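How many demos before I stop blaming the data?

Posted in Arms & Grippers, October

Two arm tabletop setup, kitchen stuff. Trying to get a policy that puts a lid on a saucepan and then moves food off a plate into the pan. Teleop demos, one head camera looking straight down. I have 100 episodes for the lid task so far. Trained overnight, ran it in the morning, and the right arm goes to the lid fine, closes, lifts, then sort of hovers beside the pan and drops it on the rim. 18 tries, 2 good ones.

Things I keep the same every episode: mat, camera height, arm start pose. Things I move: lid, pan, a bit. The rest of the stuff on the table (mug tree, dish rack, toaster oven) I mostly leave where it is becuase resetting takes forever.
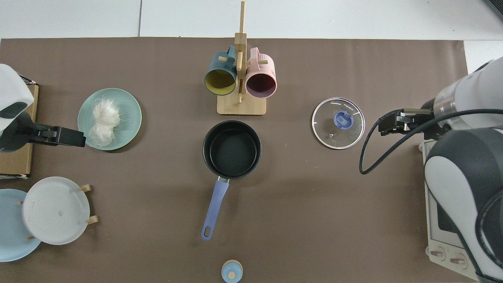 The lid is clear glass with a blue knob and the knob is what I grab. Pan handle points toward the bottom of the view in nearly every episode, maybe that matters? Left arm does nothing in this task, just waits by the noodle plate. Should I record another hundred the same way or change something first? Using Traston for the recording, if anyone needs to know.

Thanks — rbabaei

Roya Babaei

Don't record more of the same yet. Look at your own demos first. Play ten back at double speed and watch only the last bit, between lift and release. When I did this on my setup I found I was pausing over the pan in most of them, lining it up by eye, and the policy had learned the pause really well. It would get there and sit.

What helped me:
Record again but decide on the path before you start. One smooth move, no hunting.
Toss episodes where you corrected twice. I went from 106 down to a lot fewer and the smaller set trained better.
Turn the pan. If the handle always points one way it can lean on that. Left, right, up, whatever fits without hitting the arm.
Move the clutter too. Not every episode, every fifth maybe. Swap the mug tree and the rack, take one off completely.

Also clear glass from straight above is hard. You get the mat showing through and whatever the lights are doing. If you can put a camera on the right wrist, do that before anything else on this list. Mine was a cheap one and the drop on the rim mostly went away.

One more — check your gripper is logged at the same rate as the joints. Mine was lagging and every release came late in the data.

sumampouw_lab

more data. always more data. 100 is nothing for two arms

olutby

Agree with Roya on the wrist camera, not so sure about throwing out episodes. A few with a fumble and a fix are worth keeping, otherwise it has no idea what to do once it's off the path. I keep those in a seperate folder and mix some back in.

For the left arm, are you recording its joints even tho it's idle? If it drifts a little between episodes the model may be picking that up. I park mine in a fixed pose with a script (Utance has a button for it, other tools probably do too) and check it at the start of every session.

And do the noodles as their own task. Don't chain it to the lid until the lid works by itself.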